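Flostent hand-held gripper, spare jaw and pad kit
Part no. 1404
Supplied by Kadance, Galtetham

The kit contains the wearing parts for one Flostent hand-held gripper: both jaw arms, a set of moulded pads, the fixing screws and a hex key. It fits all grippers built from batch 18 onwards. For earlier batches order the Wei adapter plate as well, as the pivot holes are closer together on the old body.

When to change the pads

Pads wear on the inner face first. Close the jaws on a sheet of printer paper and pull. If the paper slides out from one side and holds on the other, change the pads as a set. A pad that has gone shiny can often be brought back with a wipe of isopropyl alcohol, so try that before fitting new ones. Don't sand them.

Fitting

Lay the gripper on a clean table with the trigger released. Take out the pivot screws, lift the arms away and brush any dust from the housing. Fit the new arms with the marked side up and do the screws up finger-tight. Open and close the jaws 6 times, then tighten with the key supplied. The arms should fall open under their own weight. If they bind, back each screw off by a quarter turn.

Cuiping Wan in our workshop fits these daily and recommends a small tray for the screws. They are short, black and easy to lose on carpet. A bag of spares is sold separately under part no. 415.

Checking the grip after fitting

Test with thin, flexible items before going back to normal work. Stiff blocks will seat in almost any jaw and tell you very little. A piece of glossy plastic sheet is a good choice: hold it upright by its lower end and tilt the gripper slowly to each side.
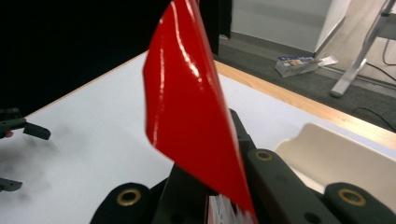 Repeat with a strip of card, then with whatever you handle most. If the sheet turns in the jaws, check that both pads are pushed fully home. If it creeps downwards, clean the pads and the sheet and try again before adjusting anything.

Storage

Keep spare pads in their bag, out of sunlight. Store the gripper with its jaws open.

Delivery

Kits leave Galtetham the next working day if ordered before noon. Pads can't be returned once the inner bag is open.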